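How to Order Ahead and Collect Food at Colindale Park

Guests at Colindale Park may order meals and snacks in advance from participating counter-service locations and collect them at a chosen time. The steps below apply to all guests with a valid day ticket or annual pass.
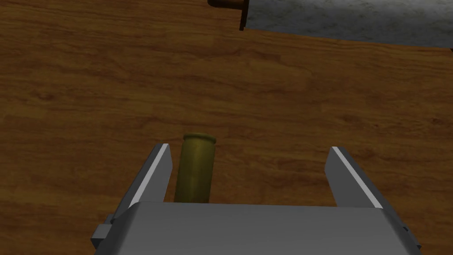
Before You Begin

You will need a Colindale guest account, the ticket number printed on your admission, and a payment card. Cash cannot be used for advance orders, but it is accepted at every counter for orders placed in person. Guests without a phone may place an advance order at the Guest Services desk inside the main gate.

Advance ordering is available at three locations:

Flestasano, beside the carousel: pizza by the slice, pasta, salads
Lysenko Bakery, at the north end of the lake: soups, filled rolls, pastries, coffee
Setov Grill, opposite the river ride: burgers, grilled chicken, vegetable skewers

Frozen desserts and fountain drinks are not included in advance orders. Drinks are poured at the pickup window when you arrive, and cups may be refilled on the same day at any of the three locations.

Step 1. Link Your Ticket

Sign in to your guest account and select "My Visit." Enter the ticket number and confirm the date. One account may hold tickets for an entire party, and only one person in the party needs to place the order.

Step 2. Choose a Location and a Pickup Time

Select the restaurant first. Menus differ by location, and items from two restaurants cannot be combined in a single order. Available pickup times are then shown. Times between 11:30 a.m. and 1:30 p.m. fill quickly in August, and guests visiting in that month are encouraged to order before they reach the park. Setov Grill opens for lunch only until the end of spring and adds dinner service for the summer season.

Step 3. Select Your Items

Add each item to the order and review the options listed beneath it. Children's portions are available for most hot dishes. To remove an ingredient, use the check boxes provided. Written notes are not passed to the kitchen.

Guests with a food allergy should not rely on the check boxes alone. Please place the order in person and ask to speak with the shift manager, who can provide the ingredient binder for that location.

Step 4. Apply Dining Points

Annual pass holders earn points on food purchases. A balance of 1,000 points may be exchanged for one snack, and 3,000 points for one entree with a side. Points must be applied before payment and cannot be added to an order already submitted.

Step 5. Pay and Confirm

Enter your card details and select "Place Order." A confirmation number will appear on the screen and will also be sent by email. Orders may be changed or canceled without charge until one hour before the pickup time.

Step 6. Collect Your Order

Go to the window marked "Pickup" and give your confirmation number. There is no need to join the main line. Orders are held for about 3 hours for cold items only; hot items not collected within half an hour of the pickup time are discarded and are not refunded.

Seating

Ordering ahead does not reserve a table. Flestasano has 100 indoor seats, and the covered terrace behind Lysenko Bakery is open to all guests, including those who bring their own food. High chairs are kept near the entrance of each dining room.

If a Restaurant Closes Unexpectedly

Should a location close because of weather or a power failure, the full amount is returned to the original card, and any points used are restored by the following morning. Questions about a missing refund should be directed to Guest Services with the confirmation number at hand.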